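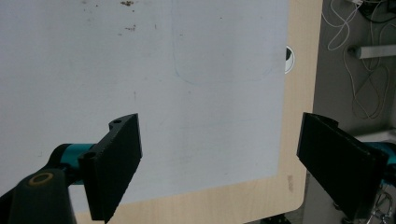
Two black jaws, one gap, pale work surface.

1/ Spent May finding out why our nightly job at Grustonberg took 11 hours. The job copies 1308 small files from one server to another. I could have walked them over on a cart.

2/ The code asked for a file, waited, got the file, said thank you, and asked for the next one. Very polite. All that waiting was billed by the hour.

3/ So I made it ask for everything at once. The server at the other end, which is called Treloar and is older than my car, took 232 requests and then stopped answering anybody, including the people trying to print.

4/ Apologies were made. I bought donuts.

5/ Second try: a queue, with 10 requests in the air at any moment. When one comes back, send the next. I've read this advice maybe forty times and always assumed it was for other people.

6/ The job now finishes in almost 11 minutes. I checked the file list twice because I didn't believe it. Then Budulitz (our other office) asked why their report was in before breakfast and whether something was broken.

7/ Still to do: retries. Right now if a file fails, it writes "hm" to the log and moves on. I wrote that at 2 a.m. and I stand by the tone.

Comments

packetmoth: Why 10? Did you measure or just like the number?

slowlane: We ran a Treloar-type box for years. It also hated printers.

dusty_fork: "hm" is better than what ours logs

Related
Furnska 2: what changed in the scheduler
Timeouts, and how long is too long
Reading other people's log files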